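Flower Arranging for a Small Table: Report of the Course Project

Anatole Bailly
Course: Interior Display, second term. Supervisor: Carys Penry
Submitted 23/03/2021

1. Why I chose this topic

In my first project I worked on curtains, and I received the comment that I spend too much time on large things and forget the small ones. For this reason I decided to study something small: the vase with artificial flowers which stands on a table at home or in a waiting room. Many people buy such flowers, put them in the first vase they find, and after this they do not look at them again. I wanted to learn how much the vase changes the flowers.

The project had a budget of 600 crowns. I spent 344 of them, mostly on roses. The vases were lent by the school, where they are kept in the display cupboard under the names Adeck and Stidolen. These are only the names that earlier students wrote on the shelves.

2. Materials

I used artificial roses with long stems and green leaves. The colors are peach, cream, several kinds of pink, and blue. It was difficult to find a blue that does not look cold beside the pink. The first one I bought was too dark and I exchanged it.

For the vases I wanted one that hides the stems and one that lets some light through. A matte vase is quiet, and the eye goes directly to the blossoms. A glass vase with ribs is more difficult, because it already has its own pattern and its own color.

The background is also a part of the work. A plain white wall is the usual choice, but in real homes the wall is often not plain. I selected a pale lavender wallpaper with soft pink spots, like the fur of a leopard, and a beige table top with a marble pattern. 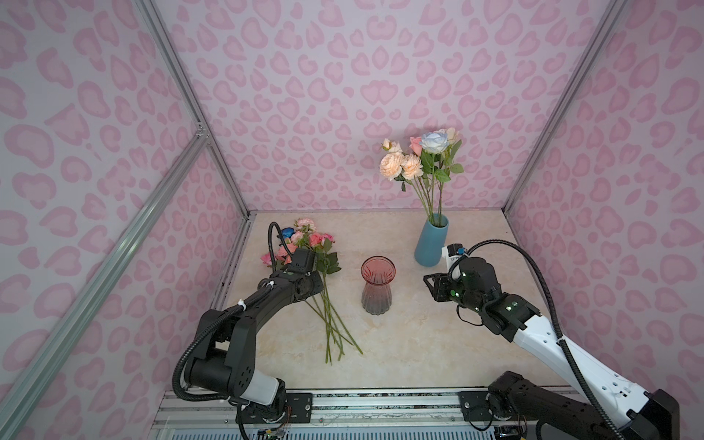

Photo: Rimkutė / course archive

3. The two arrangements

The bouquet in the teal-blue vase has two large peach roses on one side and a pale blue-white rose higher on the other side. I think this is the better of my two ideas. The large flowers give weight, and the small buds between cream and peach make the outline less round. The leaves go outward over the vase, and I left them like this, although in the beginning I wanted to cut them.

The glass vase goes from rose-red at the top to smoky gray at the base. For this one I planned the pink roses, from pale to deep, together with one strong blue. My idea was that the pink of the flowers continues into the red of the glass and then slowly becomes gray. On paper it was very nice. With the real materials I had to think again about the length of the stems, for they spread apart when the bunch is laid down, and the flared rim does not hold them tightly.

4. What I would change

Carys Penry asked me why both arrangements have pink in them. I did not have a good answer. I believe now that the teal vase could have only peach and cream, and all the pink could go to the glass one. Then the difference would be easier to see from the door.

The wallpaper was discussed in the class. Three students found it too busy for flowers. I still like it, but I agree that the pale pink rose loses a little of its edge in front of the pink spots. In July I would like to repeat the work with a plain green wall and the same two vases.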